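Stevska Residence Services
Maintenance Requests
Ticket 227 — Fold-down bed, east wing guest room: does not stay level, noise at hinge
Product: Haddad fold-down wall bed, double
Opened by: Ekua Sulemana, Residence Services
Priority: Normal
Status: Closed

Initial report

A guest reported that the bed in this room drops slightly on the left side when a person sits near the foot. The guest also reported a dull knock when the bed is raised into the cabinet. The bed was in use for two nights before the report was made. No injury or damage to personal property was reported.

The room has been withdrawn from booking. The front desk has been asked not to release it until this ticket is closed.
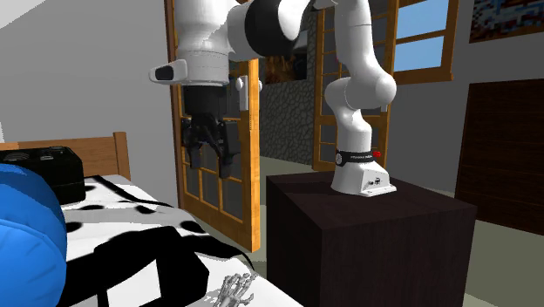 The maintenance record shows that the bed was last serviced in March, when the lifting springs were adjusted for a heavier mattress. The service note lists no work on the hinges or on the folding leg. It does not say whether the bolts were checked after the new mattress was fitted.

Update, 9:40 a.m.

The bed was lowered and raised several times with the mattress on, and then with the mattress removed. The knock was present in both cases. It occurs near the top of the travel, shortly before the catch engages, and it comes from the left side only. The catch itself closes properly.

The drop at the foot could be repeated by pressing on the left corner. The right corner did not move. A level placed across the empty bed frame showed a lean to the left.

The following were checked and ruled out:

Floor covering under the folding leg: flat, no loose edge.
Cabinet fixing to the wall: tight at all points.
Slats: none cracked, all seated.
Springs: even on both sides.

Update, 11:15 a.m.

The request was forwarded through Urico to the parts desk at Dalteo, which handles service for this range. The parts desk asked for the hinge type and for a statement of which parts move when the bed is rocked by hand.

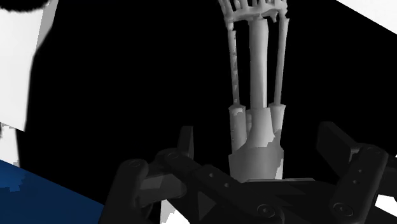

The hinge on this bed is the older type, in which a steel pin passes through a collar and both are hidden by a plastic cap. With the cap off, the end of the pin and the rim of the collar should appear as two circles with one center — the circular pivot near the top of the linkage at left, with its concentric ring, has the same look. On the right side of the bed the two circles are true to each other. On the left side the pin sits low in the collar, and it shifts when the bed is rocked. The bracket and the side rail do not move. This information was sent to the parts desk in writing.

Update, 1:30 p.m.

The parts desk replied that the collar is worn and should be replaced together with the pin. Replacement of the collar alone is not advised. The desk also recommended that the hinge on the other side be renewed at the same time, so that both sides wear evenly. Two hinge sets were ordered. The stated delivery time is 3 working days.

Staff were reminded that the bed must remain in the lowered position until the parts are fitted. A notice to this effect was placed on the cabinet door. 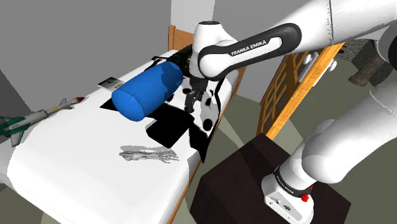
Housekeeping asked whether the mattress could be used in another guest room in the meantime. This was declined. The springs are set for the weight of this mattress, and the final test has to be carried out with it in place.

Update, parts received

Both hinge sets arrived complete, but the packing slip listed the newer type. The part numbers on the bags were compared with the service sheet and were found to be correct for the older bed — the error was on the slip only. Dalteo has been informed.

The hinges were replaced on both sides. The bolts were tightened to the value given on the service sheet, and the folding leg on the left was reset by one turn.

Resolution

The bed is level with the mattress on. No drop was found at either corner and no knock was heard when the bed was raised. The room has been returned to booking. The bolts are to be checked again at the next linen change, and the result entered under this ticket number.

Closed by: Ekua Sulemana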